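# Leave the scratches alone

Every March the sorting room at Plirham gets a list of things to replace, and every March the grey metal bins are on it. The reason given is always the same: they look tired. I think they should stay.

A bin is a place to put things while you decide where they go next. It needs walls high enough to stop a cup rolling away and a floor you can see. Worn paint affects neither. Where people and tools reach in day after day, the coating goes first on the slopes and the floor, and after that very little changes.

The usual alternative is the moulded tub from Leone. We had 12 of them on trial. They were light and clean, and they slid along the table whenever anyone leaned on one. After 17 weeks we sent them back. A new metal bin costs 200 pounds, and repainting an old one costs 90. I would spend neither sum on looks.

There is a fair case against me. Bare metal can rust, and flaking paint is a nuisance if you are sorting anything that touches food. Those bins should be repainted or retired. But most of what comes through from the Odov collections is toys, beakers and odd bits of plastic, and none of it minds a scrape.

What does matter is how much goes in. A bin with a few things in it can be sorted by sight. A full one has to be tipped out, and then the table becomes the bin. 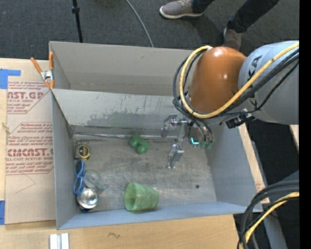 *Worn paint on the slope, a green cup on its side and one small dark-green item near the back of the floor.*

Gremance, who supply the metal ones, will sell us new bins whenever we ask. I would wait until a wall bends or a seam opens – and strike them off the list until then.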